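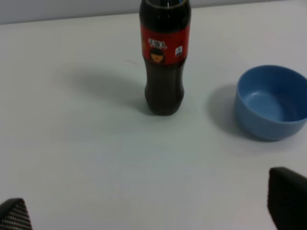 A bottle of cola and a blue bowl.

The case against the soda tax, from someone who doesn't drink soda

By Oi-ling Chung
April 7, 2023

I gave up soda in my twenties and have not missed it. I say so up front so that no one writes in to accuse me of guarding my own supply. If Sasdale puts a tax on sugary drinks, as the city council seems set on doing, it won't cost me a dime. I still think it's a poor idea, and I think the people selling it know the case is thinner than they let on.

The plan is simple enough on paper. Stores would pay a set amount per ounce on anything sweetened with sugar or corn syrup, and they would pass it on to shoppers. Shoppers would buy less and get healthier. The money would go to parks, school meals and a dental program. When one tax promises to fix your teeth and mow the ball field, I start reading the small print.

The small print runs to 79 pages. I read them over two evenings, and the word "parks" appears in the opening summary and then hardly again. The money goes into the general fund. The council "may direct" some of it to health programs each year, if it likes. It may also direct it to road salt. We did this before with the parking surcharge, which was going to pay for bus shelters. I take the bus. I stand in the rain at the corner of Mill and Second, as I did before the surcharge.

Then there is the basic conflict at the heart of the thing, which I have raised at two public meetings without getting an answer. If the tax works the way its health backers say, people stop buying soda and the money dries up. If it works the way the budget office hopes, people keep drinking just as much and pay more for it. You can want one or the other. The budget office has written down the income for five years running and it barely drops. So which is it? Somebody in that building expects us to keep drinking.

Supporters like to bring up Flalberg, across the river, which passed its own version a few years back. Soda sales inside the city fell and everyone shook hands. But Flalberg is a small place with a county line on three sides, and my sister-in-law, who lives there, now buys her ginger ale by the case at the warehouse store out on the highway. So do her neighbors. A sale that moves four miles down the road looks the same on a city spreadsheet as a sale that never took place. I asked whether the study had looked at the stores outside the line. It had not. It was a survey of 166 households, all of them in town, who were asked to remember what they drank the previous week. I can't remember what I drank on the previous day, and I would certainly shade it a little if a nice young person with a clipboard wanted to know.

The people who can drive to the warehouse store are the ones with a car, a free hour and room in the garage. The ones who can't will pay the full tax at the corner market. I have heard it argued that this is fine and even good, as poorer families have more diabetes and stand to gain the most from drinking less. Maybe so. It is a strange sort of favor, though, to pick out the people with the least money and help them by taking some of it. I notice we don't do this with the things that well-off people overdo. The frozen coffee drinks at Cirketti, which have more sugar in them than I would put in a cake, are left out of the tax because they contain milk. I am told that milk makes it a food.

I don't want to be lumped in with the bottlers, who have been mailing glossy cards to every house in town with a sad grocer on the front. Their interest is plain. They would fight a tax of a penny a barrel. Nor do I think soda is good for anyone. A 20 ounce bottle is a lot of sugar for one sitting, and I have watched children get through one before school. My complaint is with the idea that a habit built up over a lifetime, cheap and sold on every corner, will give way to a few extra cents and a press release.

What would I do? Less, mostly. Fix the drinking fountains, to start with. The two at the middle school have been taped over since November, and the one at the library tastes of pennies. Put the dental program in the regular budget and argue for it in the open, as a thing worth paying for. If the council can't find the votes to fund dentists without hiding them behind a soda bottle, then I would like to know that, and I would like to know who voted no.

And if we must have the tax, write it so the money is locked to something and the whole law expires in three years unless somebody shows it did any good – with numbers from both sides of the city line. I suggested this in a letter. The reply thanked me for my passion.

The vote is next month. Councilman Su's office says it has had 191 calls on the subject and won't say how they split. I made one of those calls. I was on hold long enough to make a pot of tea, and I took it with sugar.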